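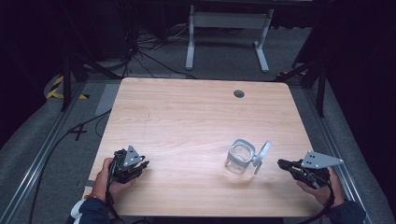
6th June

Walked up to the chapel at Mostelis this morning. The path starts behind the bus shelter and climbs through beech wood for most of the way, with a stretch of loose stone near the top where I had to use my hands. I had meant to bring back a little of the spring water, as Javiera Bravo asked me to in April, but the glass jar with the grey flip-up lid stayed behind on the table, empty. I drank some from my palm instead. It tastes of iron.

The chapel is smaller than I expected. The door is low and the key hangs on a nail inside the porch. The board by the gate says it was built in 1,763 days, which must be a mistake for the year, though Lukian Marchuk tells me there is a story about a builder who kept a tally on the north wall. I looked for the marks and found only scratches. The roof has been done again with larch shingles and they are still yellow on the side away from the weather.

Inside there are benches for almost 100 people, and a painted screen with a saint I didn't recognise holding a fish. The lower panels have been rubbed bare at about knee height. No electric light. I left a coin in the box and signed the book under Svitlana Hrytsenko, who had written that she came from Holovko on foot. That is a long way.

Ate my bread on the wall outside. Cloud came over at noon and the view to the river went, so I didn't go on to the upper shrine. The sign gives it as 2 hours there and back, and Petro Horobets did it last year in less, but he doesn't stop to look at things.

Came down by the cart road, which is longer and easier on the knees. Missed the bus and walked to Wurka along the verge. The tea room there was shut, so I waited on the step until the next one came. Left boot is splitting at the toe. Need to ask Lukian Dmytriv whether the upper shrine is kept locked before I try again.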